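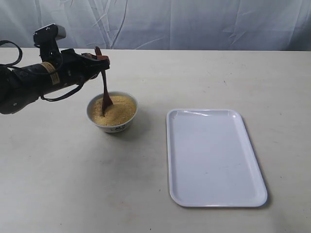

Open day at Rereck: questions at the spoon bench

The arm at the Nilambridge open day works with an ordinary wooden spoon. "Grain is harder than blocks," said the engineer running the bench. "It flows, and the load differs each time."

The Paisan controller has 816 logged scoops behind it. Spillage is weighed after every 40. "We want 500 more before we change the bowl."

Recent items
Jendelum bench notes, April
Visitor parking at Nilambridge
Open day timetable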